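Board index > Home & hobby robotics > Teaching and training data

Topic: How messy do you let your demonstrations get?

RhonaDunbar
Joined in March, 199 posts

Hello all, and sorry in advance for the length, I never did learn to write a short post.

We've been recording tabletop clearing tasks on the arm at Wolport for a good while now, and the folder has reached 476 demonstrations that I'd be happy to train on. The tasks are all small domestic things, such as putting the cup by the bowl, scraping bits into a heap or picking up a spoon. The policy is lovely when the table looks the way it did in the recordings and rather hopeless when it doesn't. Move the bowl a hand's width and off it goes to where the bowl used to be, bless it.

So my question is how much mess you put in on purpose. My instinct is to tidy the table between takes so that each example is clean and easy to learn from. My colleague thinks I'm tidying away the very thing we need. We've gone back and forth on this over a great many cups of tea and I'd love to hear from people who have tried both.

gedell_tinkerer

Your colleague is right, I'm afraid! I did a whole set on my Gedell bench arm with everything squared up to the edge of the table, and I was ever so proud of it. 1855 takes, all beautiful. Then I put one extra spoon down and the thing froze like a rabbit. I now throw the bits down any old how before each take and only check that the arm can reach them. It feels wrong for the first afternoon and then you get used to it.

Çınar

I don't agree, or not completely. If you start with mess, the person driving the arm hesitates, goes back, tries a second time, and all of that hesitation goes into the data as well. The model learns to dither. We found it much better to begin with a tidy set until the driver is smooth, and only then start scattering things. The order matters more than people say on here.

Also, 476 is not very many if every one of them covers a different task. How many tasks are there, Rhona?

RhonaDunbar

Too many, Çınar, I suspect! I keep adding new ones when I get bored with the old ones. I take your point about dithering. I watched a few of mine back last night and there's one where I hover over the spoon for what feels like a fortnight.

wisa_user_mo

I'd keep the dithering, personally. Not all of it, but a missed grasp followed by a good second go is worth more to me than three perfect ones, as the arm is going to miss sooner or later and it needs to have seen somebody get out of trouble. In Wisa you can mark the start and end of the bad bit and leave the recovery in. It's fiddly, and the slider is far too small for my eyes, but it does the job.

What I would throw out is anything where the driver stops to talk to someone. The arm just hangs there and the model thinks hanging there is part of the task.

Çınar

Recoveries yes, dithering no. They are different things, and I think we mix them up because they look alike on the graph. A recovery has a mistake before it. Dithering is only a person who hasn't decided yet.

gedell_tinkerer

That's a fair way to put it. I still say scatter from day one though :)

RhonaDunbar

Well, I've been persuaded to have a go at the messy version, and I've chosen crushed ice, mostly because I liked the idea of something with no two bits the same shape. You can't put ice back where it was even if you want to, so it cures me of tidying. This is the table as I've got it for the new set. 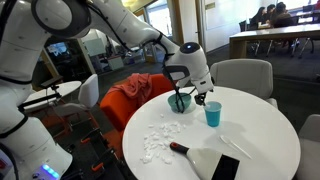 Crushed ice on the round table, with the bowl, cup and scraper. Wolport, 24/12/2023.

I'm going to move the bowl and cup between takes and leave the ice to fall as it likes. Does anyone think I should vary the scraper too, or is that asking for trouble?

wisa_user_mo

Oh, I like that! Leave the scraper handle pointing roughly the same way to begin with, I'd say, and turn it a bit more each session. My worry would be melting. A puddle looks nothing like a pile, so note down in the label how long the ice has been out, or you'll have two tasks under one name.

Çınar

Agree about the label. I would still record a short set with the ice in one neat heap first. You can ignore me, everybody else has.

RhonaDunbar

I shan't ignore you! I'll do a neat heap set and a scattered set, keep them in separate folders, and train on each and then on both together. It'll take me a while as the arm is shared, but I'll put the results in this thread when I have them. Mo, can Wisa add a time field to takes I've already recorded, or does it have to be there from the start?

wisa_user_mo

You can add it afterwards, it's under the batch edit menu. Make a copy of the folder first. I lost the notes on 3188 takes that way and I'm still cross about it.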